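Office Automation Trial, Stage One: Progress Report and Equipment Plan
Prepared for Braulio Cisneros, Operations, by Funmilayo Afolabi, Plorville site 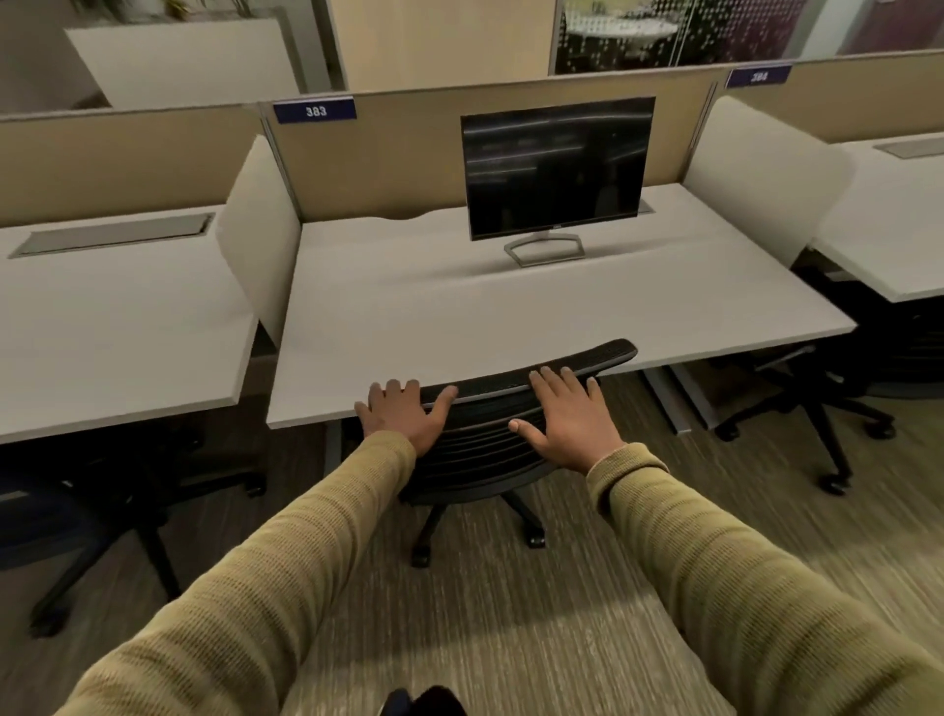

You asked in the last round for fewer adjectives and more detail on where the money has gone. I have done my best with the first part.

Stage one was meant to answer a modest question: can a mobile robot with an arm do the after-hours reset of the Plorville office, and if so, what should we buy? By reset I mean pushing chairs in, checking that monitors are off, and noting which desks need a person to look at them. Nothing in the original proposal mentioned making coffee, although I am asked about it most mornings.

Where we are up to

The task list is finished. We started with everything the evening crew does and cut it back to 10 jobs that happen at every workstation and don't require judgement about someone's personal mug. Chairs came out on top. A chair on casters looks like the easiest object in the building until you try to write down how to move one. People grab the top of the backrest, lean a bit, steer with one hand and correct with the other, and do the lot while talking about the football. Our first written procedure for this ran to two pages and left out the leaning.

We have collected 279 demonstrations of chair and desk tasks done by staff at their normal pace. I had budgeted for more. The shortfall is mostly my scheduling, plus a fortnight when the floor was being used for something the calendar called "alignment".

The floor survey is also done. Carpet is the main concern. The vendors' sales videos are all filmed on polished concrete, which we don't have and which I assume you don't want to pay for. The numbered nameplates on the dividers have been a quiet win, as they give us a ready-made way of saying which desk we mean. I had put $2,000 aside for printed location markers and would like to move it to spare batteries.

Equipment options

Three suppliers have quoted. Figures are in the attached spreadsheet, and I'll stick to the differences here.

Metitz will sell us a base and a single arm outright. It's the cheapest on paper. The paper does not include the gripper, the charger, or the licence that lets you turn it on for a second year. I asked whether a single arm could push in a chair without swinging it sideways into the desk leg. The answer was a brochure.

Esquivel offers a two-armed unit on a lease, with servicing. It costs more per month than I'd like, but two hands on the backrest is how our own people do the job, and the demonstrations we've recorded would carry across with the least rework. They were also the only firm to ask how wide our aisles are.

The third quote was for a ceiling rail system. I include it for completeness and because the drawing is very good.

Recommendation

Lease the Esquivel unit for the length of stage two, with the option to buy held open and in writing. I would not purchase anything outright until we have run it over our own carpet, around our own desks, for a full month. If it can't cope, we hand it back and are out the lease. If we buy the Metitz unit and it can't cope, we own a heavy and fairly expensive coat stand.

Please also consider the following, which are small now and annoying later:

Charging. The dock needs a dedicated circuit. Facilities have pencilled in the alcove near the lifts and would like a decision by July.

Storage. Recordings are filling up faster than planned. We need another drive and a proper backup, which at present is a second copy in my desk drawer.

Staff time. I've allowed 50 hours for supervised running. Somebody has to walk behind the thing with a hand on the stop button, and I'd prefer it wasn't always me.

Insurance. The existing policy covers "office machinery". I've asked the broker whether office machinery may wander about. No reply yet.

Risks

The robot may be slower than the evening crew. In fact I expect it will be, for the whole of stage two, and I would rather you heard that from me now than from someone with a stopwatch. The case for continuing rests on the Sotcombe office, which has the same furniture, more floors and no evening crew at all. If the method works at Plorville it should move there with a new map and not much else. I have flagged that assumption in red in the spreadsheet, and it should stay red until we've tested it.

Spending to date is under budget, chiefly through not having bought anything. I need your sign-off on the lease, the battery money and the circuit before the quotes lapse. The spreadsheet has a tab for each.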